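Ticket 42 – arm drops parts short of the box
Opened by: Mpho Baloyi
Project: Nkosi (shared workshop, Ilach)
Status: open, nearly there!

Great progress on the sorter this month, but one fault keeps coming back. When Nkosi carries a part over to the cardboard box, it lets go too early and the part hits the near wall. It's fine for the first few runs, then it drifts. I've logged 100 runs so far and the miss is always on the same side.

Tried already: new grip pads, slower approach, fresh zero at start-up. The slower approach helped a lot – lovely smooth motion now – but the drift is still there.

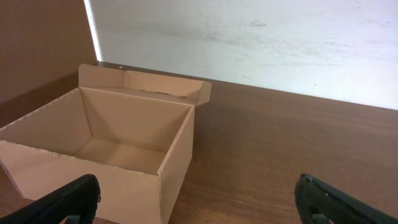
Does the wrist need zeroing again after every run? Once per session is enough, as long as the shoulder belt is tight.

Update, 16:20, Thandeka Jacobs: found it, I think! The grub screw on the shoulder pulley had worked loose. Tightened it, added threadlock and set the release point 200 steps later. Please leave overnight before running.

Mpho: brilliant, thank you. Will start another batch in the morning and post the log under this ticket.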